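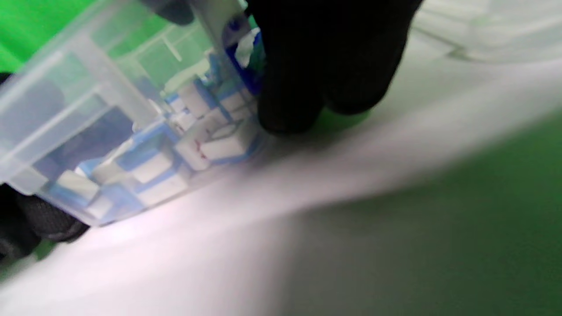 When Akihiko Ebihara started working on the gut, he was interested in Parkinson's disease only because his uncle had it. Now it takes up most of his week. His group at the Hanside research centre has spent four years following people with long-term constipation to see who goes on to develop the tremor and stiffness that lead to a diagnosis.

"Constipation can show up many years before the movement problems," he says. "Neurologists have known that for a long time. What we don't know is how to tell an early case of Parkinson's from the very large number of people who are simply constipated."

The study, known as Dafis, enrolled 2085 adults through general practices in the region. Everyone filled in a questionnaire and gave a blood sample, and 1347 agreed to give stool samples every six months as well. Ebihara had expected fewer. "People are more willing than you would think. The complaints we get are mostly about parking."

Much of the lab work centres on alpha-synuclein, a protein that misfolds and clumps in the nerve cells of people with Parkinson's. Similar clumps have been found in the nerves of the bowel wall. One idea is that the process begins there in some patients and travels to the brain along the vagus nerve. Ebihara is careful about how far he will go with it.

"It probably fits some patients and not others. There are people whose first signs are in sleep or in smell, and their bowels are fine. I would be surprised if there was a single starting point."
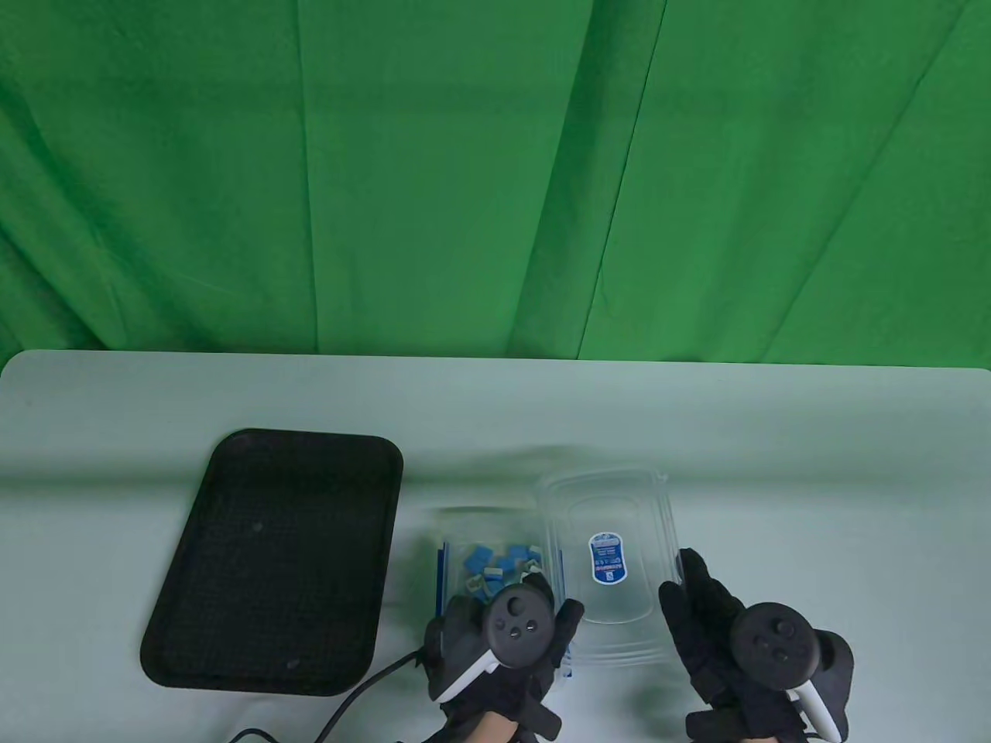 He is also wary of the way bacteria get talked about. Several groups have reported that people with Parkinson's carry a different mix of gut microbes, but the disease slows the bowel, and a slow bowel changes the mix by itself. Diet and medication do too. To get around this, his team picked out 471 participants with no neurological signs at all and is comparing each of them with their own earlier samples.

"If you only look after diagnosis, you can't sort out the order of events," he says. "You need the samples from before. That means freezers, and it means waiting."

The waiting is hard on funding. The first grant ran out in September and the group carried on for several months with money left over from an older project, Plandon, which looked at swallowing problems. A second grant now covers the next round of visits. So far 18 participants have been referred to a movement clinic - too few, Ebihara says, to draw anything from, and he won't be publishing on them yet.
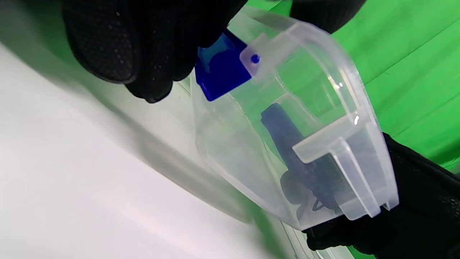 A clear plastic container held in black-gloved hands.

Asked what he tells participants who want to know their own risk, he says he tells them the truth, that the study can't give them one. The samples are analysed in batches without names, and no test used in Dafis has been shown to predict the disease in an individual. Anyone with new symptoms is told to see their GP and not to wait for the next study visit.

He gets a lot of questions about probiotics. "I don't recommend them for preventing Parkinson's, and I don't tell people to throw them out either. We don't have the evidence. For constipation I say what any doctor says: fibre, water, walking, and see someone if it changes suddenly."

The next set of visits starts on a Monday at the Jekau clinic, which has longer opening hours, and Ebihara will do some of the examinations himself. He says he misses seeing patients when he is in the lab too long.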